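The Slow Business of Drying Out a House

Homes in Vavadside were built to hold heat. Most went up in a hurry after the mill opened, with thick walls, small windows and a single furnace in the basement. Then people started sealing them. New windows went in, attics were insulated, and the old fireplaces were blocked off. The heating bills came down. By the second or third winter, many owners had water running down the inside of the glass.

Moisture is now the complaint that local heating and cooling contractors hear most from owners of older houses. It shows up as fogged windows in January, a musty closet on a north wall, or a basement that smells like a tent in July. The house feels cold when the thermostat says it isn't, or sticky when the air conditioner has been running all day.

A household makes a lot of water vapour. Cooking, showers, houseplants and breathing all add to it, and a drafty house used to lose most of it through the cracks. A sealed one keeps it until someone provides a way out.

The cheapest way out is the fan that is already there. Bathroom fans are often undersized, clogged with lint or vented into the attic, where they do more harm than good. Pronier, a two-truck firm that works mainly on houses built before the war, starts every moisture call by holding a sheet of tissue up to the bathroom grille. If the tissue falls, the fan gets cleaned or replaced before anything else is discussed. The firm tells customers to leave the fan running for 20 minutes after a shower, and will fit a timer switch for those who know they will forget.

The kitchen comes next. A range hood that blows back into the room through a charcoal filter catches some grease and does nothing about steam. Ducting one to the outside can be simple on an exterior wall and costly anywhere else.

Summer is a different problem. An air conditioner removes water from the air as it cools, but only while the coil is cold and only if it runs long enough. A unit that is too large for the house will bring the temperature down in a few minutes and shut off before it has pulled out much moisture. The owner feels clammy, sets the thermostat lower, and ends up with a house that is both cold and damp.

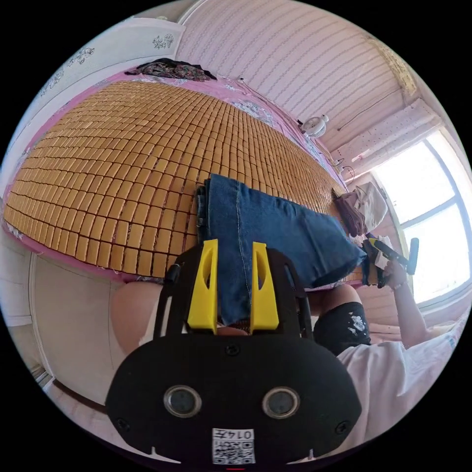 Oversizing is common because it was easy to sell. For years the usual method was to match whatever was there before and go up a size for safety. A proper calculation takes in the windows, the insulation, the direction the house faces and how leaky it is. It takes most of a morning, and not every contractor wants to do it for free. Homeowners collecting quotes should ask to see the numbers. A contractor who has done the work will have them on paper.

For houses stuck with a large unit, a separate dehumidifier is often the sensible fix. Portable models look after a basement well enough, provided somebody empties the bucket or runs a hose to the floor drain. Whole-house units tie into the ductwork and look after themselves, more or less. Karaca, a sheet metal shop that moved into residential work when the commercial jobs dried up, has installed them in everything from a 643-square-foot bungalow to a converted church hall. The bungalow was the harder job, as there was hardly anywhere to put the ducts.

Winter calls for the opposite kind of restraint. Many furnaces in the area have a humidifier bolted to the side, set years ago by a previous owner and never touched since. In a leaky house it may have been needed. In a sealed one it can be the whole cause of the wet windows. Turning it down costs nothing. In the coldest weeks, 40 per cent relative humidity is too much for many older windows, and the setting should drop as the temperature outside does. A basic humidity gauge from the hardware store is accurate enough for the job.

Some houses need more than that. A heat recovery ventilator brings in fresh air and sends out stale air, passing heat from one to the other on the way. Installation in an existing house usually runs to several thousand dollars — more if ceilings have to be opened. On Bisanell, the street of brick semis behind the old rail yard, a handful of owners have put them in over the past few years, mostly during larger renovations when the walls were already apart.

They need care like anything else. The filters should be washed every few months, and the outside intake has to be kept clear of snow and leaves. An intake hood blocked with cottonwood fluff is a regular June service call.

The best time to have any of this looked at is April, after the furnace season and before the first hot spell fills the appointment books.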